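Raimo Kemppainen has been making lunches at the Siriwardena community kitchen long enough to have opinions on lettuce, and he is very happy to share them (I'd asked him about soup, but never mind). We sat down on a Sunday, once the last of the cups had been dried, and he talked for the better part of the afternoon.

"People think a sandwich is cold food," he told me, pouring us both more tea. "My mother warmed everything. Bread, plates, even the butter dish if you left it near her." He gives his own sandwiches 12 seconds at 700 watts, bread and filling together, and he'll defend that to anyone who comes through the door.

The microwave lives out on the wooden table with the utensils close by, and he likes it there, where there's room to set a plate down and have a chat while you wait.

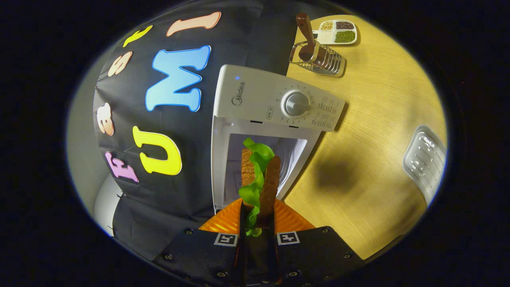

Lettuce should go in afterwards, according to Siriwardena regular Fova, who has eaten there for years and says a warm leaf is a sad leaf, however green it was to begin with. Raimo has heard this many times and laughed when I brought it up. "Fova eats it, though! Every crumb. If the leaf is big and dry and you don't dawdle, it keeps its crunch at the edges, and the middle goes soft and lovely against the bread."

He served 64 lunches in June, most of them soup, and I did get the recipe in the end. It begins with leeks, and he'd like you to wash them twice.

Contact us | © Siriwardena Community Kitchen | Back to top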